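Buy the Fingers Before the Second Arm

Most equipment plans for garment handling start with the arm. At Girard we priced two arms, mounts and controllers first, and left 12 percent of the budget for everything that touches cloth. I think that order is wrong.

A jersey on a padded surface is a fair test. It bunches, trim folds over itself, and the surface underneath is soft too. 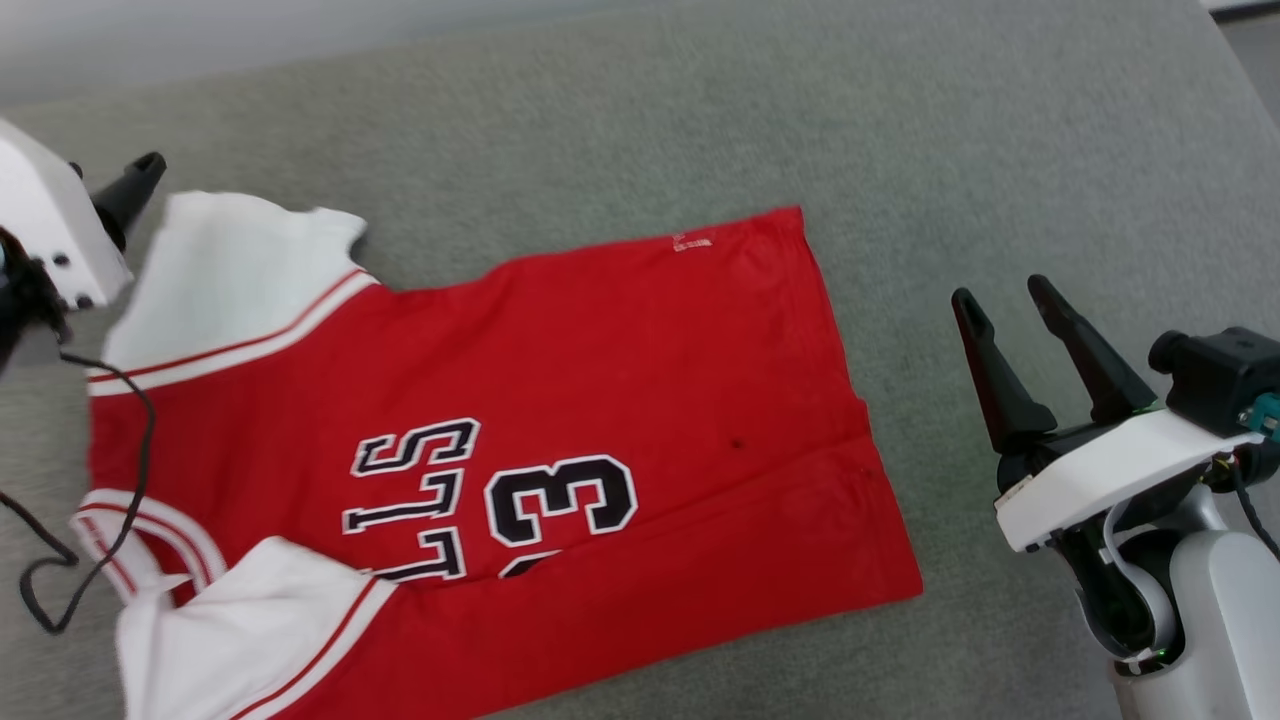
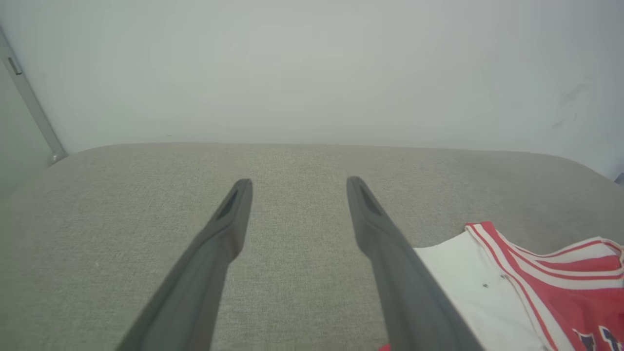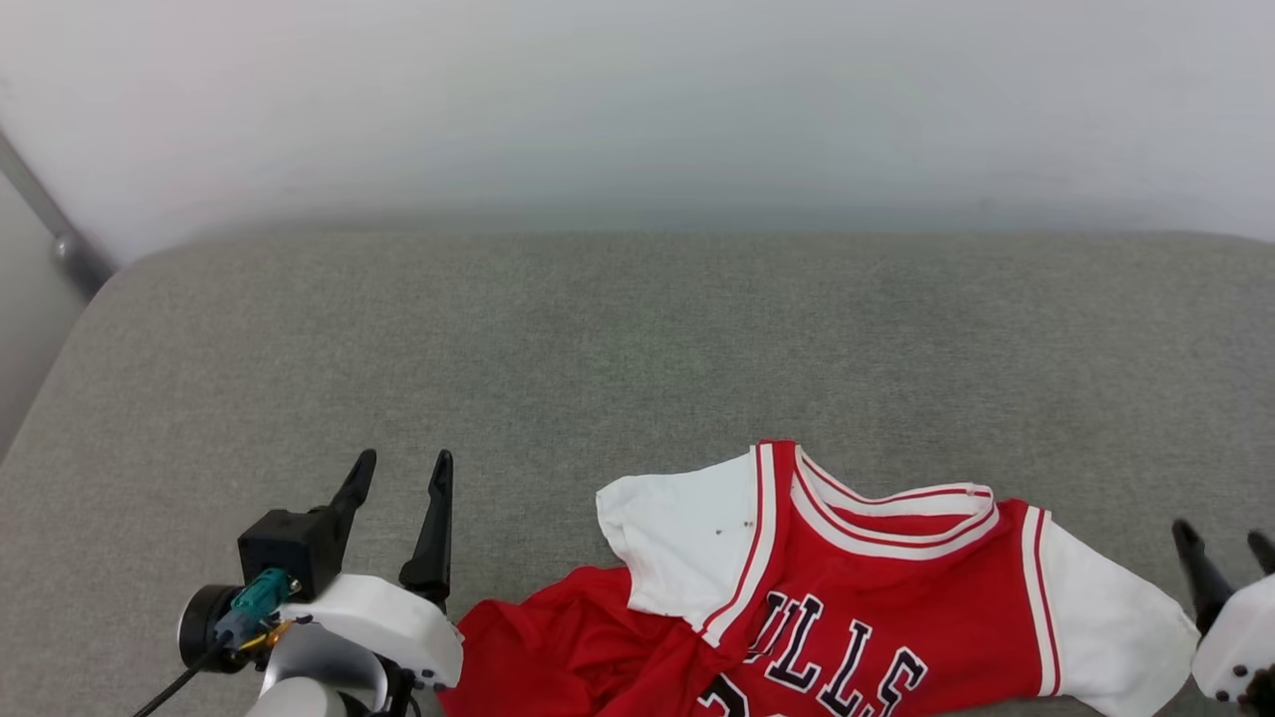
Red and white jersey, gray upholstered surface.

What to budget for

Spare fingers and cables belong in the first order. Our plan allowed 173 hours of setup; Harvey Desjardins logged 309, much of it on finger shape and wrist cable routing. Shadi Semaan would still put the money into a faster arm. I disagree. Speed is easy to add in a second year, and a poor grip wastes it.

Ask the vendor for a finger price list before signing.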